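Reporting a missing person: your questions, my answers

I get a lot of emails through this site, and most of them ask the same handful of things. So I've put the answers in one spot. I'm Rhys Mahuika. I did missing persons work in uniform for 12 years and now I help families with the paperwork side of it, mostly when somebody has gone quiet overseas. I'm not a lawyer, and if you need one I'll tell you so.

Do I have to wait 24 hours before I report someone missing?

No! Please don't. I wish I could get this one printed on milk cartons. If you don't know where someone is and you're worried about their safety, go to your local station or ring them today. If you think they're in danger right now, ring emergency.

What should I bring with me?

A recent photo (one where they look like they normally look, not the wedding one), their full name and date of birth, their phone number, what they were wearing if you know, any medication they take, and who they last spoke to. Bank name is handy. So is the name of their dentist, which people find a bit grim, but better to have it written down while your head's clear.

My brother is travelling. Do I report it here or over there?

Start here, at your own station. Then ring the consular line as well, and have his passport details and flights in front of you if you've got them. Police in one country can ask police in another for help, but you can't usually kick that off yourself by ringing a foreign station, and I've seen families lose days trying.

What's a yellow notice? Is it like being wanted?

It isn't, and I understand why people panic when they hear the word "notice". Yellow is for finding missing people. Red is the one for people who are wanted. Your local police ask their national office, and the national office puts the request in. You can't apply on your own behalf. Some are shown to the public and some aren't, so don't assume nothing's been done just because you can't find it online.

How long before I hear something?

I can't give you a number, sorry. What I can say is ask for the name of the officer looking after the file and agree on how often you'll talk. Matilde Sequeira, who answers our phones on weekdays, tells everyone to keep a notebook with the date and time of each call, and she's right. By week three it all blurs together.

Can they find out where he is and just not tell me?

Yes, if he's an adult. If police find him safe and he doesn't want contact, they'll tell you he's been found and not much else. It hurts, and I've had to deliver that news more than once. You're allowed to ask them to pass on a message.

Should I clean up his flat?

Leave it alone until the officer says you're right to go ahead. Don't wash the sheets, don't empty the bins, don't tidy the desk. Toothbrush and hairbrush stay where they are. Once you've had the okay in writing, do it at your own pace — one room a weekend is plenty.
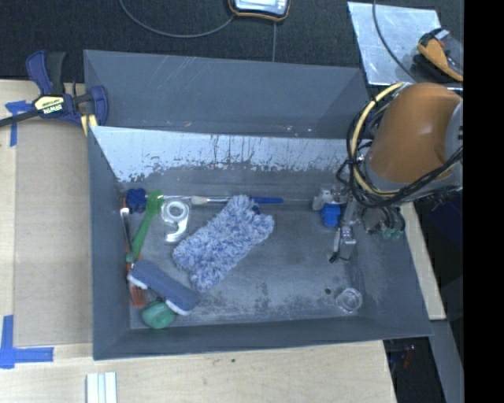
Cleaning gear can wait until you've had the okay.

Do you charge?

The first 20 minutes on the phone are free. After that it depends what you need, and I'll always tell you the cost before we start. Jaime Coelho does our Portuguese and Spanish translations and he quotes separately.

Someone has messaged me saying they can find her for a fee. Is it real?

I'd be very, very careful. Save the messages, don't pay anything, and give the lot to your officer. Same goes for anyone who claims to work for an international police body and wants a transfer. They don't contact families asking for money.

Can I put up posters and post online?

Usually, but check with the officer first, and use the police number on the poster, never your own.

Page last updated 29/07/2026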